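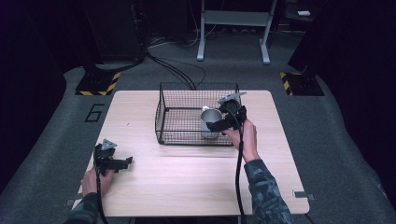
Cancelling things I forgot I was paying for

I sat down on Sunday with a cup of tea and my bank statement, which is a rotten way to spend a morning, and found 3 app subscriptions I had no memory of starting. One was a sleep sounds thing called Vollen. I used it for a week in May, when next door were having their roof done, and it has been taking money off me ever since!

Deleting the app doesn't stop the payments, by the way. I did know that, somewhere at the back of my head, but I'd deleted it and felt terribly pleased with myself all the same. You have to go into your phone settings, tap your name, then Subscriptions, and cancel it from there. Two of mine went in under a minute.

The third was Dollirville, a puzzle game, and I'd signed up for that one through their website (why??) so it wasn't in the list at all. I had to dig out an old password, get it wrong, reset it, and then click past a page offering me 500 gold coins to stay. I was a bit tempted - the later levels do eat coins.

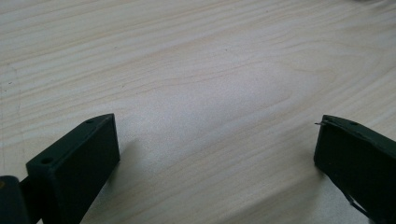

Pale wood grain on the tabletop.

Réka Vida left a comment on my last post saying she cancels a free trial the minute she starts it, and mostly still gets the full trial. I tried it with a recipe app on Sunday night and it still says I've got 8 days left, so thank you Réka. Do check the small print first though, as Judit Kocsis says hers shut her out straight away.

I've kept the weather one. It's 19 pounds a year and I look at it every morning before I hang the washing out. Next job is the cloud storage, and I'm dreading that, as half of it is blurry photos of the cat.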